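Vondside workshop, notebook 4
Saturday, July 11, 2026

Subject today: the cup and bottle set for the Mollah tasting table. I write it in English so that the Zaluvach side can read it too.

What we want to decide is how the guests will receive the drink. The old plan was a tray with the bottles standing free. In June we carried the tray across the yard and two bottles fell, so the tray is out. The new plan is that each guest gets one paper cup with one small bottle inside it, and the cup is then used for drinking. It saves space, and there is only one thing to hand over.

The bottles are the green ones that Fokano delivered, with the black screw cap. I did the first part on the white table by the cable wall. One bottle in front, the gray cup and the yellow-green one near it, to judge the sizes by eye before measuring.

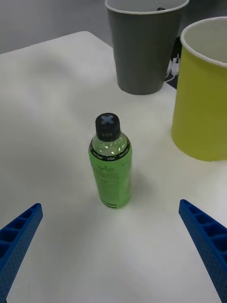
Anton Velde

The band on the shoulder says Zero Sugar, and I think the volume is 0.5L, but I don't want to copy this to the order sheet without a check. The bottle looks small to me for this volume. I filled an empty one with water up to the neck and weighed it on the kitchen scale, minus the bottle: 335 g. So either I read the label wrong or I took the wrong empty from the crate. To repeat on Monday with a full one, and with the better scale.

The label is pale and the script on it is also green, so from two meters a guest will not read it. The cap with its gray X is much easier to recognize. If somebody asks which drink it is, we should point to the cap.

Cups. We have one opened carton of 500 and one that is still closed. Zaluvach asks for 2444 in total, which I find a strange number, but it is in their mail. Please somebody confirm before we pay. The price list is in the blue folder, page with the corner folded.

Notes on the cups themselves:
The rolled rim is comfortable on the lip, I tried both colors.
The cup gets narrow to the bottom, so a wide bottle would stop halfway. To measure: inside diameter at the base, both colors.
Pull the cups apart by turning a little. When I pull straight, the inner one gets a dent.
Do not write on the cup with the thick marker, it smells also the next day.

The color question is still open. Mollah wants one color per table, I would prefer to mix them, so that two people sitting together don't exchange their cups by mistake. Gray and yellow are far enough from each other also in weak evening light. With the bottle standing inside the gray cup, the black cap comes up near the rim, and this is my small worry: there is not much to hold when you want to take it out. A person with big fingers will squeeze the cup. Maybe a paper disk under the bottle, to lift it one or two centimeters — I will cut a few from the packing cardboard and try.

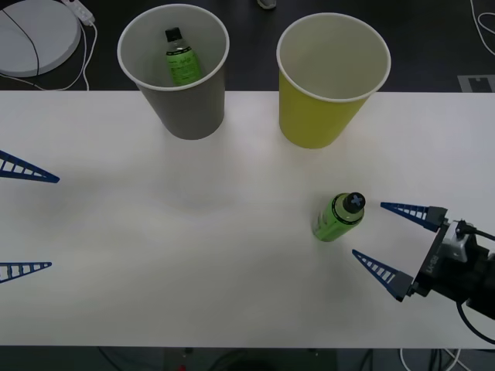
For storing the bottles I still don't have a good answer. The crate is too deep and the shelf under the window gets sun after lunch. Lying down takes more length than I had in my drawing, and I drew them all straight, in rows. A bottle on its side at an angle, like the one in front of the yellow cup, uses a lot more of the table than the same bottle in the gray cup. So standing is better, also before the guests come, and the drawing must be changed. If we do lay some of them down, then with a strip of felt on both sides, because the table is smooth and I don't trust it.

Open points:
Volume on the label, read it again with the glasses on.
Answer to Zaluvach about the number of cups.
Cardboard disks, three thicknesses.
Ask Fokano if the next delivery has the same cap. The order number is 911, written inside the cover of this book.

I stopped at five. The key is back on its hook and the opened carton is closed with tape.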